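3. Collecting the Demonstrations

3.1 Why we stopped writing tasks down

The first version of our collection protocol was a binder. It listed every task in the kitchen set, the starting position of every object to the nearest centimeter, and the order in which the operator was to touch them. Ohemaa Ackah, who wrote most of it, also ran the first sessions from it, and by the end of January she had put it on a shelf. The examples it produced were tidy and nearly identical. A policy trained on them could do the task very well provided the table had been laid by Ohemaa.

The protocol used in this paper, which we call Wumbei, is looser. An operator gets a one-line instruction ("clear the peel," "put the food on the plate") and a table that someone else has laid. The person laying the table is asked only to keep every object within reach of the arm and to avoid repeating the last layout. People are worse at the second part than one might hope. Left alone, Dede Frimpong lays a table with the dishes on one side and the food on the other, and Segundo Marulanda puts everything in the middle. We rotate the job, so that the learner at least has to deal with more than one person's idea of a mess.

3.2 What gets recorded

Each example holds the wrist camera stream, the overhead camera stream, the joint positions, and the state of the gripper, along with the instruction as it was read out. The wrist view is what the policy leans on most during a grasp, and it is also the least flattering of the streams. It moves whenever the arm moves, and a quick approach turns soft objects into streaks (Figure 1). 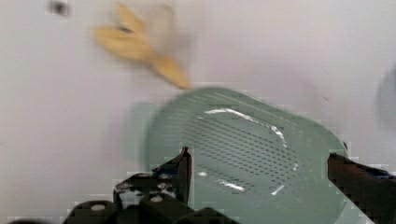 Figure 1. Wrist view with a banana peel and a green colander tray. Motion blur of this kind is kept in the training set.

Our early habit was to throw out any example with blur in it. Treasa Keane pointed out that the robot would be looking through the same camera at test time and would not have the option of throwing anything out. We went back and restored the discarded examples, a job that took an afternoon and a certain amount of humility. An example is now dropped for one of two reasons: a stream is missing, or the operator has said aloud that the attempt should not count. The second reason is recorded in the operator's own words, a few of which we have shortened for publication.

Failed grasps stay in as long as the operator recovers from them. A learner that has seen only clean grasps has no idea what to do after a bad one, and will often carry an empty gripper to the plate with great confidence and open it there.

3.3 Objects and clutter

The object set is named Gindis and is made up of the sort of thing that ends up on a kitchen table: dishes, food and toy food, containers, and a colander that has caused more trouble than its price would suggest. Its rim throws back the room lights, and the glare shifts as the wrist moves over it. In pilot runs the policy treated the bright curve as something worth picking up. We could have swapped in a duller colander. We kept it, on the grounds that a robot meant for kitchens will meet shiny plastic sooner or later, and we collected more layouts around it.

Soft objects gave us the opposite problem. They rarely keep the same shape from one attempt to the next, so "put it back where it was" has no clear meaning. The reset rule for them is simply that they go back on the table. Aba Nyarko wanted a stricter rule, tried to follow it for one session, and withdrew the request.

Large appliances stay in place within a session and are moved between sessions. They matter even in tasks that never use them, chiefly because they take up room. Operators give a toaster oven a wide berth, and the policy learns to do the same, sometimes long after the oven has been moved somewhere else. We return to this in Section 5.

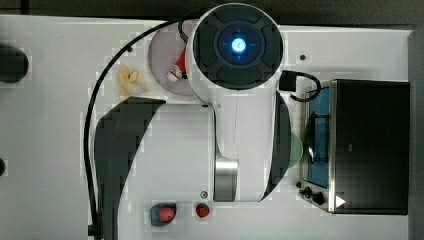

OVERHEAD VIEW

The second stream exists mostly to settle arguments. From over the table the arm is often the largest object in sight, and it has a talent for covering whatever the operator is reaching for. A plate may be half hidden under the wrist flange, and a dish beside the toaster oven may show only part of its rim. The two views therefore disagree about what is on the table for a good part of many examples. We do not correct for this. Annotators working from the overhead stream may mark an object as "partly hidden," and we ask them not to guess at the rest of it.

We compared this with a setup in which annotators could see both streams at once. It was slower, and two annotators looking at the same pair of views still argued over where the grasp began – the moment of contact, or the moment the fingers started to close. We settled on the latter, which can be read from the gripper state without asking anyone.

3.4 Operators

There were six operators, two of whom had never driven an arm before. We expected the newcomers' examples to be the weak part of the set. They were slow, and they paused a good deal, usually just short of the object. The pauses proved useful: they gave the learner a long, steady look before contact, something the practiced operators never bothered to supply. The practiced operators were told about this finding and took it fairly well.

Each session was limited to 27 attempts. The limit came from an earlier project, Kadham, where operators past that point began to skip the reset and start the next attempt from wherever the last one had ended. We have kept the number, although we suspect that a different one would have served just as well.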